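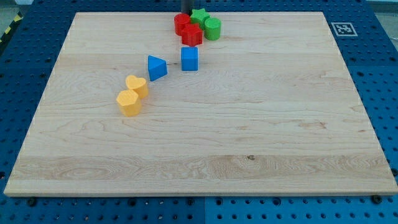 Zodano FAQ

Questions I keep getting about Zodano, my planning and perception tool for tabletop sorting. I'm Shalini Upadhyay, and I wrote most of it, so blame me for the odd naming.

What does it do?

You give it a camera view and a goal, like "group these by color," and it works out an order of picks and places. Edar handles the seeing, Nigam does the planning. You can run either one alone if you already have half a setup you like.

Why test on toy shapes?

They're cheap and they roll away when I mess up! A heart next to a hexagon is also a mean little test for segmentation. When two yellow blocks sit that close together, old versions of Edar loved to call them one big yellow blob. Turn on split_touching if you see that.

Does wood grain confuse it?

It used to. My maple board has a swirly band and a dark knot, and the knot kept showing up as an object. Now anything with no height gets dropped. If yours still sees ghosts, raise min_height to 7 mm and try again.

Do I need a fiducial marker?

One, yes, flat and somewhere the camera can always see it. Mine's on the blue pegboard past the far right corner of the board. Print it with the white border — people trim that off and then write to me.

How many plans does it try?

It stops at 900 by default. Most color-grouping jobs settle way before that, so I'd leave it alone unless your board is really crowded.

It says "no approach found." Now what?

Usually a neighbor is in the way of the fingers. Set allow_nudge to true, or let it move the outer pieces first. If neither helps, send me the log from the Jadach folder (the whole thing please, not a screenshot of the last line). Issue 329 has a long thread on this too.

Will it run on my old laptop?

Planning, sure. I still use a 2012 machine for that. Edar is slower there, so expect to wait a bit between picks.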